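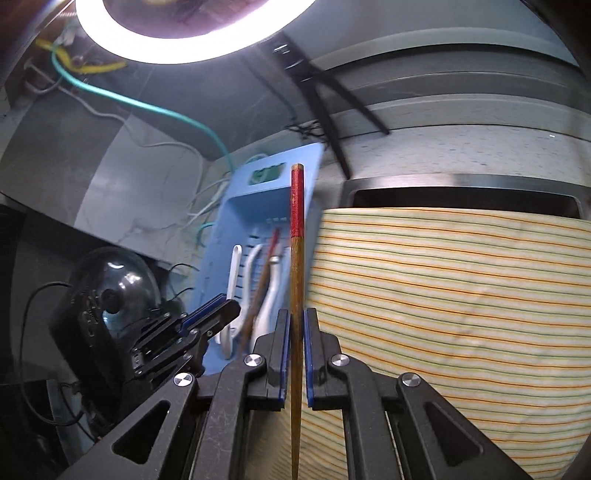
Last changed: 29 July 2022

How to budget for a pair of hand-held grippers

Start with the part you will underestimate, the fingers. The blue pads are what touches the work, and a thin round stick pressed between two narrow pads is hard on them. Put 60 dollars a month on a line called "pads" and resist the urge to call it "misc." Our misc. line once ate a chair.

1. Decide on one gripper or two. If you buy two, get the same design. Malte Lammers priced a mixed pair for us, one from Amley and one from Clurkov, and the two sets of screws had never been introduced.

2. List the objects before you ask for quotes. Chopsticks, brushes, spoons, whatever lives in your kitchen caddy. Slim and tapered things go at the top of the list. Every sales demo uses a cube.

3. Price the table. A ring light and stand cost us 147 dollars. Cables were extra, and they breed.

4. Add about 300 dollars for spares: pads, pivot screws, one full finger. Swanson ships these in a week. Prusano ships them in October.

5. Set a ceiling and write it down where the person with the card can see it. Ours was 2,000 dollars for the pair, before the table and the spares.

Send the list out with the quote request and ask each seller to mark the items they have tried. Expect some blank rows.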